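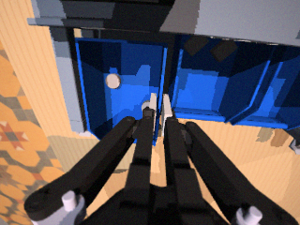
Two pale tips and a narrow gap.

My aunt left me her bus route. I know you can't leave a person a bus route, and the lawyer in Barngate said so too, twice, but it was right there in the will between the sewing machine and the good skillet: "To my niece, the 16, all the way out and back." So on a Tuesday in June I packed a cheese sandwich and went to collect.

The 16 starts outside the old Malinowski shoe store and runs out to Karkorora, where it turns around in a gravel lot and comes home again. My aunt rode it for most of her grown life. She didn't work in Karkorora. She didn't have a friend in Karkorora, at least not one any of us had heard of (and we are a family that hears of things). She'd go out after lunch and come back in time to start supper, and if you asked her what she'd been up to she'd say, "Oh, riding," as if she kept a horse.

I got on and paid, and the driver looked at me in the mirror for longer than I liked.

"You've got her chin," she said.

Her badge said Neema Okoth. I asked whose chin, which was silly of me, and she just laughed and closed the doors. "Fourth row, left side," she said. "Go on. I've been telling people it's broken."

So I sat in my aunt's seat. It wasn't broken. It had a dip in it, a small one, and I am larger than my aunt was, so I spilled over the sides of her a little. I want to say I felt something right away. Mostly I felt the heater, which was on, in June.

We went past the feed store and the high school and the house with all the birdbaths. A boy got on with a cello and got off two stops later, looking worn out. Then the town ran out and it was beet fields for a good long while, and I ate my sandwich much too early because there was nothing else to do with my hands. I'd brought a book. I read page 102 of it, over and over, and I couldn't tell you today who was in it.

At Bikalton an old man climbed on with a folding checkers board under his arm. He came down the aisle, got as far as the fourth row, and stopped dead.

"That's taken," he said.

"I know," I said. "I'm the niece."

He thought that over. Then he sat down across from me and opened the board on the seat between us and the window — his side, not mine — and began setting out the pieces.

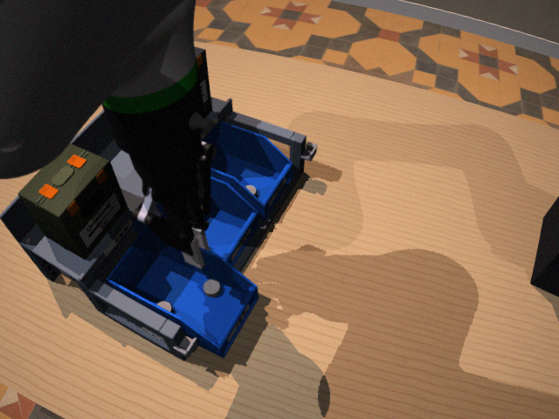

Blue bins on a light wooden tabletop.

"Yu-ting Mok," he said, when he'd finished. "She's red. It's her move."

I told him I was sorry, that she had died in the spring, that somebody ought to have called him. He nodded all the way through it like a man waiting for a train to go by.

"Neema told me," he said. "It's still her move."

It came out in pieces after that, between the beets. They'd met on the 16 when he was going out to see his wife at the nursing home in Karkorora, back when she was living. My aunt had asked if he played. He'd lied and said yes. She beat him so badly that first day that he went straight to the library, and she beat him again the next week anyway. When his wife passed he kept on riding, and so did she, and they never once got off the bus together. I asked him why not. He looked at me as if I'd suggested they rob it.

"We'd have had to talk," he said.

He kept the score in a little green notebook with a rubber band around it. He let me hold it. The last page was in her handwriting, those sevens with the bar through them, and the last number was 941. I asked if that was games played. No, he said, that was games she'd won. His own number was on the inside of the cover, since it had never needed a page. It was 4.

Well, I laughed, and then I was crying, and the heater was blowing on my ankles, and Neema took the curve by the grain elevator very slowly, which I've since learned she does for nobody.

I don't play checkers. I told him so. I said I would only embarrass her.

"I'd be glad of it," he said. "I could use the wins."

We pulled into the gravel lot and Neema shut off the engine and went to stretch her legs. Nobody else was on. I looked at the board for a while, and I picked up a red one from the side, and he cleared his throat very gently, and I put it back and picked up a different one.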